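Fabric Week at Our House: The Gallery

Hello and welcome back! I've been promising this page since March, when I pulled every scrap, remnant and half-finished blanket out of the hall closet and swore I would sort the whole lot in a weekend. It took a little longer than a weekend. But the fabric is finally living in the sewing room, the hall closet shuts again, and a few of you asked to see how it all went, so I've put it together as a gallery with a few words to go along.

A bit of background first. I sew small, soft things: cushion covers, puppets, winter hats for the neighbors' kids, and every year a great heap of stockings for the Brakano craft fair. I'm a terrible saver of leftovers (if it's bigger than my hand, it stays), and before I started this I had 14 bins without a single label on them. Fourteen! I'd go in for a bit of lining and come out an hour later with a zipper and a headache.

My big decision was to sort by feel first and color second. I know plenty of people do it the other way, and those rainbow shelves look gorgeous, but when I'm making something I nearly always know how I want it to feel before I know what color it'll be. So the plush went with the plush, the smooth cottons got their own shelf, and the brushed and felty things, my favorites, got the big drawer under the window.

Then I started putting pieces side by side to see what wanted to be together, and that was the fun part. Red and gray won me over right away. I've always been a bit scared of a really bright red, it shouts so, but next to a gray plush it calms down and looks like December to me.
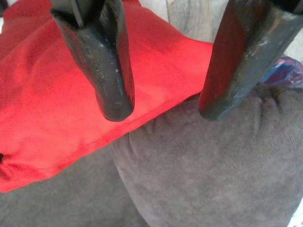
Scarlet and gray, my new favorite pair. Look at those soft ripples in the red!

Sixten Söderlund wrote in to say that he'd cut the plush from the back with just the tips of the scissors, so the pile stays whole along the edge, and that he'd never put a bright red in the wash with anything pale until it had been through twice by itself. Thank you, Sixten! I tried the scissor trick on a gray scrap that same evening and there was so much less fluff on the floor. As for the washing, I've got a pink pillowcase that used to be white, so you're preaching to the choir.

The plan for these two is stockings, with red for the leg and a deep plush cuff folded over the top. I drew the pattern on the back of an old Plattner catalog, and it's a generous one, because my family believes a stocking should hold an orange, a paperback and a pair of socks with room left over. If there's any red to spare I'd like to make mittens for the puppets too, though I say that every year and the puppets still have cold hands.

For the labels I used plain luggage tags tied on with yarn, after the sticky kind dropped off twice. Each one says what the fabric is, how wide it is, and whether it's been washed. I used up a pack of 100 and had to go back for more (the shop in Urnel had them by the register, right next to the good licorice, so that was an expensive trip).

A few things did leave the house. The scratchy curtain material went to a friend who stuffs draft stoppers, and a bag of slippery lining went to the school for costumes. I kept the corduroy. I will always keep the corduroy.

More pictures to come once the stockings are cut and I've found the good pins. If you have a clever way of storing plush without squashing it flat, please leave a note at the bottom of the page. Mine is rolled up for now and stacked in a wine crate, and I'm not convinced it likes it in there.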